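Assistant Engineer, Synthesis and Sequencing (part-time, fixed term)
Flostemura Audio, Sustby
Closing date: 8/21/26

Flostemura makes software instruments and effects for producers of electronic and pop music. The post sits in the sound design group, which builds the factory patches, modulation presets and demo sessions shipped with each instrument. It reports to the lead sound designer and runs to the release of Lamont, our next polyphonic synthesiser plug-in.

Main duties

Programming patches in Lamont to a written specification, mostly basses, plucks and evolving textures. Each patch must respond to velocity and mod wheel, and must sit within the agreed loudness range at default settings.

Naming, tagging and checking patches before they enter the library. A large share of the week goes on this, and applicants should be comfortable with it.

Testing tempo-synced LFOs and the step sequencer at session tempos from very slow up to 300 bpm, including during tempo changes, and logging any drift or stuck notes with a session that reproduces the fault.

Preparing short multitrack sessions for Elton, our older sampler, so that existing users can move their material across.

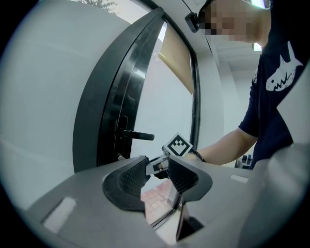 Patches are reviewed in batches of 30. A batch is returned whole if more than three patches fail the checklist, with written notes against each failure. Corrections are made by the person who programmed the batch, and a revised batch goes to the back of the review queue.

What we need from you

Working knowledge of subtractive and FM synthesis. You should be able to explain why a patch aliases, and what you would change first.

Good timing and a sound grasp of swing, groove templates and note length.

Regular use of at least one digital audio workstation. We work at 48 kHz, 24-bit.

Clear written English for fault reports.

Some scripting is useful — Lua or Python for preference — but not required. No formal music qualification is needed, and neither is keyboard skill beyond basic part entry.

Hours and place

Three days a week at the Sustby office. Days are agreed at the start and kept fixed. Remote working is possible for patch programming but not for testing, which uses the office interfaces and controllers.

How to apply

Send a CV and five patches of your own in any common synthesiser format, with a dry audio render of each. State which synthesiser and version you used. Please do not send finished tracks — they will not be played. Shortlisted applicants will be given a paid programming task before interview.

Applications go through the jobs form on the Flostemura site. Interviews will be held in Sustby after the closing date.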